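3.2 Materials: the play food and its arrangement on the table

The choice of objects was made before the choice of tasks, and we think this order is important. In earlier work on pretend cooking, the toys are often named only as "a kitchen set", and the reader cannot know how many pieces were there, how similar they were in colour, or whether some of them could be opened. For our study these questions matter very much, because children sort first by what catches the eye and only later by what the thing is for.

We collected 75 pieces from three sources. The largest part came from a set of plastic vegetables and fruits sold by Prins. A smaller part came from the toy shelf of the Claltham nursery, where the children had played with them for several years. The rest were single pieces bought second-hand, most of them plates and bowls. After a first check by two of the authors, 31 pieces were kept. We removed pieces with printed faces, pieces which made a noise, and all pieces small enough to be put in the mouth.

The kept pieces belong to three groups. The first group is food, for example carrots, corn and pumpkins. Many of these are made in parts which the child can pull apart and join again, and the line between the parts remains visible when the toy is closed. The second group is tableware, that is plates and bowls in several colours. The third group we call "strangers". These are toys which do not belong to a meal, such as wheels and parts of other sets. The strangers were included because real toy boxes are mixed, and because we wanted to see where a child puts a thing which has no clear place – on the plate with the food, beside it, or back to the adult.

Each arrangement contained a small selection from the three groups, laid out on a white or pale surface. A pale background was preferred after the pilot in November, when we used a patterned tablecloth and several children spoke more about the cloth than about the toys. The pieces were not put in rows. We left free space between most of them, but allowed some to lie close together, as happens when toys are emptied from a box. Figure 4 shows one arrangement, in which a carrot, a pumpkin and a piece of corn lie on the same side as a green plate, while a red wheel, a light blue piece and a small dark bowl lie further to the left.

Colour needed special care. The carrot and the pumpkin are both orange, and in the pilot some younger children put them together and gave them one name. We decided to keep this pair. A child who separates the two must look at the shape: the carrot is long and becomes narrow at one end, while the pumpkin is round with deep ribs. The corn offers another kind of help, as its bumpy surface can be recognised also by touch.

All arrangements were coded by Silviu Husar and one further coder, who worked separately. For each piece they noted the group, the main colour, and whether it touched another piece. The full coding gave 441 entries. The two coders disagreed most often on objects whose use was not clear from their form, and such objects received the label "unnamed" in the analysis. We did not correct this label later, even when the original set was known – the child has no packaging to consult, and the code should not know more than the child.

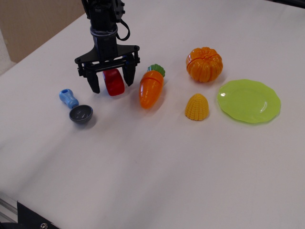 Figure 4. Toy food, a wheel, a bowl and a scalloped green plate in one of the mixed arrangements.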